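Tabletop marker board

A tabletop marker board (also desk board, easel board, or stand-up board) is a small writing panel made to stand on a table and be written on with a marker, then wiped clean. It differs from a wall board in size and in having its own support, and from a lap board in that the writing face is held upright during use. The term covers both boards with a coated writing face and plain panels used with a clear cover sheet.

Construction

The panel is usually a thin sheet bonded to a stiffer core. Common writing faces are painted steel, enameled steel, melamine, and coated glass. Steel faces hold magnets. Melamine is the cheapest and lightest of the four and is the most likely to hold a faint trace of old writing, an effect known as ghosting. Faces are mostly white, although pale gray and pale green are also made for rooms with strong overhead light, where a pure white face can glare.

Support is provided in one of two ways. In the foot type, the lower edge of the panel sits in a slotted base. In the strut type, a hinged leg opens from the back and the panel leans slightly to the rear. The foot type takes up less depth on the table. The strut type resists pushing from the front better, and wiping mostly loads the board from that side.

The Rosser pattern, widely copied in school supply catalogs, is a foot type with a panel 285 mm wide. Its base is weighted at the rear edge. The later Lilarby pattern has the same panel and replaces the weight with two rubber pads.

Erasers

Marks are removed with a felt pad, a cloth, a foam block, or a small rectangular eraser. Block erasers sold with tabletop boards are shorter than those used on wall boards, so that the edge of the block can reach the corners of the panel. Dry ink collects on the working face of the block, which darkens with use. A loaded block leaves gray smears and should be brushed out or washed, then dried before it is used again.

The direction of the stroke matters more on a small board than on a fixed one. Strokes running down the panel press the base onto the table. Strokes running up tend to lift it, and long sideways strokes turn it on its base. The usual practice is to hold the top or side edge with one hand and wipe downward with the other in overlapping passes. Dense scribble, in which lines cross many times, carries a thicker layer of ink at the crossings and generally needs more passes there than in the open parts. 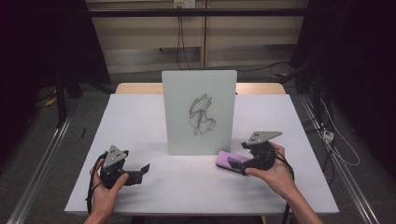
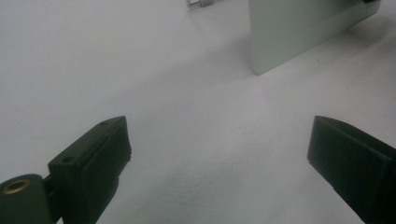 First picture: upright board with a looping black scribble and, beside its base, a pink block eraser with a dark area on its surface. Second picture: a plain matte white surface.

Placement

A board of this kind needs a level, firm surface. Smooth tabletops allow the base to slide, and a thin rubber mat is often placed under it. A matte top is preferred to a glossy one because it reflects less light into the lower part of the panel. On a white table the position of a white board can be hard to judge at its bottom edge, which is one reason for tinted faces and colored trim. Erasers in strong colors are easier to find on such a table than white foam.

Eraser dust falls along the foot of the board and should be lifted with a damp cloth. Dry wiping spreads it over the table.

Testing

Erasability is compared by drawing a standard patch, letting the ink dry for a fixed time, and wiping with a set load and number of strokes. The Plultstead method, in the version dated 23/02/2019, uses a patch of closed loops in black ink, a drying time of 62 minutes, and four downward strokes with a dry block. The remaining mark is then graded by eye against printed gray steps. The Brorolby method uses straight parallel lines in place of loops and gives more even readings, but it is less sensitive to ghosting at line crossings. Results from the two methods are not interchangeable.

Care

Ink left on the panel for long periods can often be loosened by writing over it with a fresh marker and wiping both layers together. Abrasive powders scratch the coating and make later marks harder to remove. Permanent ink requires alcohol, applied to the cloth and kept away from the slot of the base, where it may soften adhesive. Boards are stored upright or flat with a sheet of paper over the writing face.

See also

Chalkboard
Easel
Felt eraser
Lap board
Marker ink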